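首页栏目 | 实践教学 | 学生项目报告 | 室内与物品管理方向

老住宅首层物品打包、落地存放与回位方案
——Flerance寓所整理实践项目报告

项目组成员代表：Pramila Tomar
指导教师：Svend Sveinbjörnsson
提交日期：2022年12月30日

摘要

本项目以Flerance寓所首层为对象，研究在墙面与地面均不改动的条件下，如何对室内物品进行清点、装箱、临时落地存放和回位。项目组完成了物品登记、箱型比较、地面保护做法试用和回位核对四项工作，登记物品共2,821件，自备材料经费为2,000元。报告说明各阶段的做法与依据，记录执行中出现的问题，并就箱体与地面的接触方式、标签位置及通道宽度提出建议。

关键词：打包；周转箱；地面保护；物品登记；回位

一、项目背景

Flerance寓所是一处仍在使用的老住宅，首层包括门厅、起居室、餐室、厨房及一间兼作储藏的小间。因厨房给水管和首层部分电线需要更换，住户决定在施工前将首层的小件物品全部收起，大件家具集中移至起居室一侧，待施工结束后再按原位摆回。住户对施工本身没有委托本组参与，委托的范围限于施工前的打包、施工期间的存放安排和施工后的回位。

室内物品管理课程要求学生在真实住宅中完成一次完整的整理流程，并对流程中的每一次移动留下书面记录。以往各届多选择学生宿舍或教学用房，物品种类较单一，柜体规格统一，回位时即使记录不全也容易凭经验补救。老住宅的情况有所不同：柜格尺寸各异，同类器皿常分置于数处，部分物品的摆放与住户的日常习惯密切相关，换一个位置即会造成不便。指导教师Svend Sveinbjörnsson在选题讨论中提出，应当把“回得去”作为方案成立的首要条件，装得快、装得紧均放在其后考虑。本组接受了这一意见，并据此确定了登记表的字段和标签的写法。

二、项目目标与工作范围

本项目设定的目标如下。

其一，建立一份可以独立使用的首层物品登记表。所谓独立使用，是指没有参加打包的人拿到表格和标签后，也能够将物品放回原处。

其二，确定适合该寓所的箱型组合与装箱规则，使易碎品、重物和日用急需物品得到分别处置。

其三，在不粘贴、不钻孔、不在墙面倚靠重物的前提下，划定临时存放区，并保证施工人员进出厨房的通道不被占用。

其四，对地面和墙面采取保护，回位结束后与住户共同检查。

工作范围不包括二层各房间，也不包括对物品的取舍。住户曾询问是否可以顺便淘汰一部分旧餐具，本组经讨论后认为，取舍与打包同时进行会使登记表频繁改动，建议留待回位完成之后由住户自行处理。住户同意了这一安排。

三、前期调查

（一）空间条件

首层各房间由门厅串联，厨房位于最里侧，施工材料须经门厅和餐室送入。餐室与厨房之间的门洞较窄，且门扇向餐室一侧开启，开启后会占去一部分可以堆放物品的地面。项目组在平面图上标出了各门扇的开启范围，作为划分存放区时不得占用的部分。

平面图使用Sketico绘制。该软件可以将家具设为独立图块，便于反复调整位置，缺点是图块默认尺寸与老家具出入较大，须逐件改动。为减少误差，本组规定所有图块以现场卷尺所得的最外缘尺寸为准，包括脚线、把手和柜顶压条的外凸部分。最初一版图纸遗漏了餐边柜的顶部压条，结果图上能够通过的位置在现场不能通过，后予更正。

（二）饰面条件

地面面层较为光洁，纹理明显。光洁地面的优点是箱体可以平移，缺点是细小砂粒一旦夹在箱底与地面之间，平移时容易留下划痕，而且划痕混在纹理之中，在普通照明下不易发现，等到清洁时才会显露。因此本组在方案中原则上禁止推箱，要求一律提起后移动，只有在铺有软垫的线路上才允许短距离拖行。

墙面贴有壁纸，住户表示同一花样已难以补配，要求箱体与墙面之间留出空隙，也不接受在墙上粘贴任何标识。原方案中拟在各存放区上方墙面贴分区字母，经住户提出后改为使用立在地面的折叠纸牌。

（三）物品条件

项目组将首层物品分为器皿、纸品书籍、织物、小型电器、清洁用品、工具及零散物品等类别。登记以件为单位，成套餐具逐件计数并注明所属套别，书籍按册计数，文具与五金零件则以盒或袋计为一件。计数口径在登记开始之前即写入说明页，中途未作更改。最终登记总数为2,821件，其中厨房与餐室的器皿所占比重最大。

四、方案设计

（一）箱型比较与选用

本组比较了瓦楞纸箱、折叠布箱和硬质塑料箱。瓦楞纸箱价格低，外壁可以直接书写，空箱压平后不占地方，但在厨房施工期间可能接触水汽，且底部承重后容易变形，不宜用于器皿和工具。折叠布箱适合织物，侧壁柔软，不能上下叠放。硬质塑料箱箱体稳定，盖面可承受一定重量，反复开合后形状不变，适合存放须多次取用的物品，不足之处在于自重较大，转角坚硬，放置时对地面和墙面的要求更高。

综合以上情况，方案采用混合配置：纸品书籍和包裹完好的备用器皿使用纸箱；织物使用布箱；工具、小型电器及日用急需物品使用硬质塑料箱。塑料箱由住户原有的箱子和从课程器材室借用的箱子组成，规格不完全一致，因此在登记表中单独增加了“箱体特征”一栏，供核对时辨认。

（二）编号与标签

编号采用“房间—柜体—格位—箱号”的顺序，以房间名称的首字开头，其后依次填写。例如餐室餐边柜上格的物品装入某箱后，标签上可以直接读出其来源，不必翻查登记表。登记表仍保留全部信息，用于标签脱落或字迹不清时查对。

标签纸选用Meng牌可移除标签，背胶较弱，揭下后在塑料表面不易留胶。试贴时发现，该标签在有凹凸纹路的塑料面上附着不牢，边角容易翘起。本组将标签位置统一规定在箱体较为平整的一面，并在箱内物品最上层另放一张同样内容的卡片。外部标签供搬运时识读，内部卡片供开箱后核对，两者由同一人填写，由另一人复核。

（三）存放分区

临时存放区设在起居室及门厅一侧。按照取用频率分为常用区、一般区和封存区。常用区靠近门厅，存放施工期间住户每日需要的物品，如电热水壶、少量餐具、药品和充电设备；一般区位于起居室中部；封存区靠内侧，存放施工结束之前不再开启的箱子。重物放在最下层，纸箱不与塑料箱混叠，布箱单独成列。

通道的确定以施工人员双手持物通过为标准，由组员手持空纸箱实际走行检验。检验中发现门厅转角处虽然宽度足够，但由于视线被持物遮挡，容易碰到落地摆放的箱角。方案因此将转角内侧的一块地面划为空置，不摆放任何物品。

（四）地面与墙面保护

存放区地面先清扫，再用微湿的布擦拭，待完全干燥后铺设软垫。软垫使用Urno牌毛毡片，按箱底尺寸裁切，每箱一片，四边略大于箱底。没有采用整张铺设的做法，主要考虑是整张毛毡下一旦进入砂粒便难以清除，分片铺设则可以逐片掀起清理。箱体与墙面之间保留一掌宽的空隙，空隙内不塞任何填充物，便于随时观察壁纸和踢脚部位的情况。

五、实施过程

（一）打包

打包由项目组9名成员完成，按房间分为小组，每个房间设登记一人，其余人员负责取物、包裹和装箱。登记人不参与搬运。这一分工在初期受到一些质疑，有组员认为登记人空闲时间较多，可以兼顾递送。试行半日后，兼顾递送的小组出现了漏登，随后各组均恢复专人登记。

器皿以纸张逐件包裹，盘类竖放，杯类口部朝下，箱底与箱盖下方均以揉皱的纸张填充。成套餐具尽量装入同一箱，装不下时在标签上注明续箱编号。对柜内原状，先拍照，再取物，照片以格位编号命名，与登记表同步保存。厨房高柜内部光线较暗，前几张照片无法辨认后排物品，后来改为先取出前排、再补拍一次后排。

工具类物品的装箱较为费时。住户的工具散放于储藏小间与厨房抽屉两处，部分为常用，部分多年未动。项目组按来源分别装箱，没有按工具种类合并，以便回位时各归其处。住户对此起初有些犹豫，认为趁此机会归并更为方便，经说明登记表的逻辑之后表示可以在回位后再行归并。

（二）存放期间的管理

存放期间，项目组每周到现场检查一次，内容包括箱体是否移位、标签是否脱落、毛毡是否潮湿、通道是否被占用。检查结果填入统一表格，由当次检查人签名。住户自行从常用区取物时，在箱旁的记录纸上写明物品名称和日期，放回时划去。

记录纸的使用情况好于预期，但也有遗漏。一次检查时发现常用区某箱内少了剪刀和胶带，记录纸上没有相应内容，询问后得知系施工人员临时借用，用毕放在厨房窗台。此后常用区增设了一个敞口小盒，专门放置剪刀、胶带、记号笔等多人共用的物品，不再装入有盖的箱内。

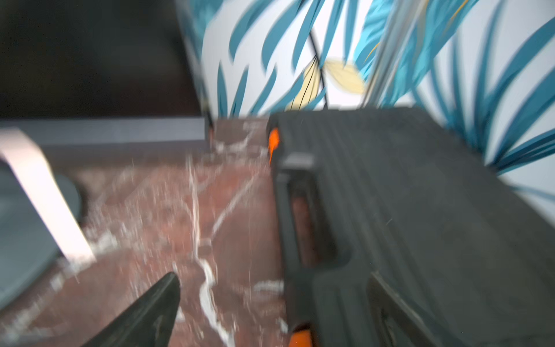
落地存放方式的细节，是项目组在中期讨论中用时最多的部分。讨论的起点是提手的位置：提手若被相邻箱体挡住，取箱的人往往会先拖后提，前文所述禁止推箱的规定便难以落实。以图中这只深色塑料箱为例，箱体正面有一道长条形圆角开口，形似提手，透过开口还能隐约见到红褐色的地面；对于这样的箱子，摆放时应使开口一面朝向通道，并在其前方留出手可以伸入的距离。箱顶带有细沟槽纹，标签不宜贴在这一面，与试贴时得出的结论一致。箱角处的橙色小件在深色箱体上十分醒目，项目组将其记入“箱体特征”栏，用于同色箱子之间的区分。地面为红褐色，夹有白色分叉纹路，正属于划痕不易察觉的一类，检查时须改变观察角度，借助侧向光线查看。图中墙面为白底青蓝色叶片纹样的壁纸，硬质箱体在靠墙区域落地时尤应注意转角的朝向。

根据上述讨论，项目组对存放规则作了修订。修订后的规则规定，塑料箱一律提手面朝外，相邻箱体之间留出手掌可以通过的间隙，高度相近的箱子排在同一列。箱体需要换位时，先清空目标位置并铺好毛毡，再由一至两人提起放下；超过单人可稳妥提起重量的箱子，在标签右上角画一横线作为提示。这一提示最初拟用文字“重”，因组员书写大小不一，改用横线后辨认更快。

修订规则在现场执行后，取放动作较前顺畅，存放区所占地面则有所增加。增加的部分主要来自提手前方的预留距离。为避免侵占通道，封存区内两列纸箱由单层改为双层叠放，下层选用装满书籍的箱子，上层选用较轻的纸品。叠放后由组员从侧面轻推检验，确认没有晃动。

（三）回位

厨房施工结束并经住户验收后，项目组开始回位。回位顺序与打包顺序相反，先封存区，后一般区，常用区留待最后。各柜体在放入物品之前先行擦拭，柜内垫纸由住户更换。

回位时每组两人，一人读标签和登记表，一人放置，放毕后与打包前的照片比对。书籍与织物的回位较快，器皿较慢，原因在于拆除包纸之后需要逐件查看有无破损。拆下的包纸平整者叠放留用，其余折入纸箱交付回收。

起居室大件家具由成员共同抬回，地面位置以打包前在平面图上记录的尺寸为准。老家具四脚高度略有差异，住户原先在其中一脚下垫有硬纸片，打包时该纸片已随家具登记并装入小袋，回位时重新垫回。此类细小物品在登记时曾被认为可有可无，回位时证明有保留的必要。

六、结果

（一）回位准确情况

回位结束后，由未参加该房间打包的组员依据登记表独立核对。核对发现位置不符的物品11件，集中在厨房抽屉和餐边柜下格，均为形状相近的小件器具，例如不同套别的茶匙和杯垫。上述物品在当日调整完毕。登记物品没有缺失，器皿没有新增破损。一只汤碗口沿有细小缺口，经与打包照片比对，系原有状况，住户亦予确认。

（二）饰面检查

项目组与住户共同检查了存放区地面和墙面。检查在白天进行一次，傍晚开灯后又进行一次。地面未发现新增划痕，门厅转角附近有一处浅色痕迹，以湿布擦拭后消失，判断为鞋底污迹。壁纸未见磨损和受潮。

（三）经费使用

项目材料经费为2,000元，用于购置纸箱、包装纸、毛毡片、标签及记录用品，支出未超过限额。毛毡片单项支出较高，主要是裁切时按箱底尺寸逐片下料，余料形状零碎，难以再用。若事先将箱底尺寸归并为少数几种，可以减少裁切损耗。布箱和大部分塑料箱为借用或住户原有，未计入支出。

七、讨论

（一）登记粒度

逐件登记保证了回位的准确，也带来了较大的工作量。以册为单位登记书籍是否必要，组内意见不一。赞成者认为住户书架按照个人习惯排列，缺少册次信息便无法复原；反对者认为只要保持装箱顺序，用照片即可替代逐册登记。从本次执行来看，装箱时为了填满空隙，常有将小开本书籍插入边角的情况，顺序难以完全保持。若今后改用照片替代，应同时规定书籍只能顺序装箱，空隙以纸张填充。

（二）标签与箱体的关系

本组在设计标签时首先考虑了文字内容，对贴附位置考虑不足，直到试贴翘边后才作规定。箱体表面的纹路、提手和扣件都会限制可以贴附的范围，不同箱子的限制又各不相同。建议在选定箱型的同时确定标签位置，并把二者写在同一张说明上。对于没有适合平面的箱子，可以改用系在提手处的吊牌，但吊牌在叠放时容易被压住，须朝向通道一侧放置。

（三）住户参与

住户在项目中的参与程度高于最初设想。取物记录、垫纸更换和共用小盒的使用都有赖于住户配合。项目组在打包开始之前提供了一页书面说明，内容包括分区方法、取物记录方式和联系人。住户反映说明中分区部分清楚，编号部分偏复杂，日常取物时并不需要了解完整编号。Pramila Tomar据此另行编写了一份简表，只列出常用区各箱的主要内容，按照用途排列，贴在记录纸的夹板上。

（四）时间安排

原计划将登记与打包安排在同一天内完成，执行中厨房部分延后至次日。延误主要发生在高柜，取物需要使用梯凳，每次只能由一人操作，另一人扶持，其余组员无法参与。若将高柜单独列为一项工作并提前安排，可以避免整组等待。安全方面的规定在本次执行中没有放宽，梯凳使用期间下方地面保持清空。

八、建议

针对类似住宅的首层整理，项目组提出以下建议，供后续各组采用时参考。

平面图应以家具最外缘尺寸绘制，并标出门扇开启范围，图纸完成后须在现场走行一次。

硬质箱落地存放时，提手面朝向通道，箱底分片铺垫，转角不得抵靠墙面。光洁且带纹理的地面应在铺垫之前留存侧光照片，作为结束时比对的依据。

共用的小工具不装入有盖的箱内，另设敞口容器，并告知所有进出人员。

形状相近而套别不同的小件器具，应分袋包装并在袋上注明套别，不宜仅凭照片区分。

家具脚垫、柜内隔板销、抽屉限位件等附属小件与主体同时登记，装袋后固定在主体上，或放入注明主体编号的专用小盒。

九、致谢与资料说明

项目组感谢Flerance寓所住户在施工期间给予的配合，感谢课程器材室提供箱具，感谢指导教师Svend Sveinbjörnsson对登记表字段和报告初稿提出的修改意见。

项目资料包括首层平面图、物品登记表、格位照片、每周检查表、住户取物记录及回位核对表，其中涉及住户个人物品的照片仅供课程评阅使用，不对外公开。登记表空白样式和修订后的存放规则可向课程器材室索取。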